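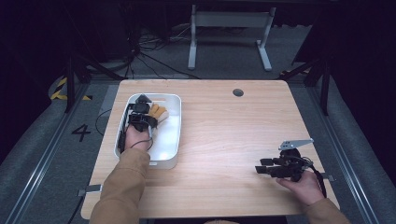

Why do people sort soft things into bins?
Cloth items are light, bend easily and slide off shelves. A bin has walls on every side, so the items stay together and can be carried in one trip.

29 November 2021
By Halldóra Kárason

Gloves, socks, scarves and cloth toys are called soft goods. A wooden block keeps its shape wherever you set it down. A soft good does not. It takes the shape of whatever it is resting on, and it will sag, twist or bunch up. This makes soft goods harder to store than hard ones.

A storage bin solves part of the problem. Most plastic bins are made by a process called injection molding. Plastic pellets are heated until they melt, then pushed into a metal mold under high pressure. The plastic cools, turns solid and is pushed out. Corners are usually rounded. A sharp corner is a weak point where a crack can start, and it also collects lint.

Many bins have a slot near the top of the wall. The slot is a handle. It adds no extra parts, and it lets bins stand side by side on a shelf without anything sticking out. The strip of plastic above the slot carries the load when the bin is lifted, so the rim is often made thicker than the rest of the wall.

How much fits in a bin depends on how the items are packed. The amount of space inside a container is its volume. Suppose a bin is 20 inches long, 10 inches wide and 10 inches deep. Multiply the three numbers and you get 2,000 cubic inches. A bunched-up scarf traps a lot of air between its folds. The cloth itself may take up only a small part of that space. Folding presses some of the air out.

At the Sodus children's center in Jasholm, winter clothing is sorted every December. Heiðrún Ásgeirsdóttir keeps the list. Last winter it had 565 items on it, and 17 of them were single gloves with no match. The single gloves have a bin of their own, and it stays by the door until spring.

Sorting starts on a clear table. A table works better than the floor for two reasons. The items stay cleaner, and your back stays straighter.

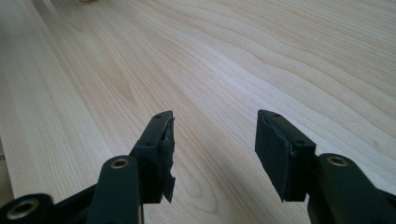 What makes a wooden tabletop good for sorting?
It is flat and hard, so small items stay where you put them, and a pale one makes dark gloves and socks easy to find.

The lines you see in wood are called grain. They come from the way a tree grows. In spring the tree makes wide, light-colored cells, and later in the year it makes narrow, darker ones. When the trunk is sawed lengthwise, those layers show up as stripes. Some tabletops are solid wood. Others have a printed layer with a grain pattern on it, and these can be hard to tell apart by looking.

To sort soft goods, follow this order.

Put the bin on the table, on the side of the hand you use less. Leave the rest of the surface open.

Take one item at a time from the pile. Shake it once and turn it right side out.

Lay it flat and smooth it from the middle toward the edges.

Fold it in half. A glove is folded across the palm with the fingers inside.

Place the item against the far wall of the bin first. Fill toward yourself, so that your arm does not have to reach over finished rows.

Stop when the items are level with the bottom of the handle slot. Above that line, fingers cannot get through the slot to lift the bin.

Damp items should not go in at all. Water cannot evaporate well from the middle of a packed bin, and mildew can grow there. Hang them up overnight and sort them the next day.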